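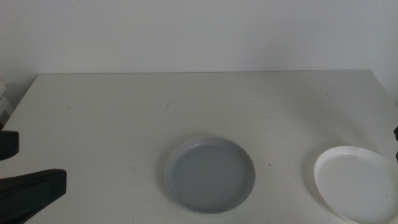 Filed under: Kitchen & Table | Small Spaces

Damián Olvera got rid of most of his dishes in May and would like it known that he is fine.

"I had 85 pieces," he says. "I live alone. Who was coming?"

The survivors fit on one shelf in his place in Ponce. He eats off white.

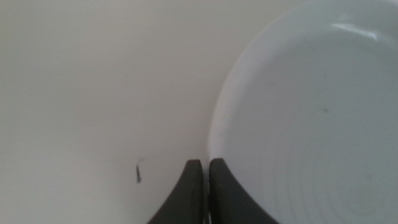
"White forgives the food but it rats on the table," he says. "Every scuff I own, I know personally."

He has tried two cleaners on the tabletop and speaks warmly of neither. 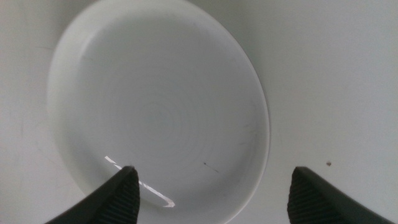

Rings in the white dish, and a speck Olvera calls "the tenant."

Has he cheated? Once, for glass.

"It's green. It holds plums. I'm not made of stone." 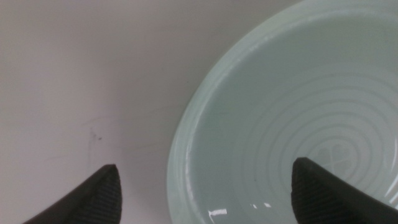
The exception: pale green glass, ridged inside.

His sister has offered him a gravy boat. Talks continue.

579 shares | 2 comments

Related:
One Shelf, No Regrets
The Stornura Rack, Six Months In
Nadel or Femon: Which Bowls Stack?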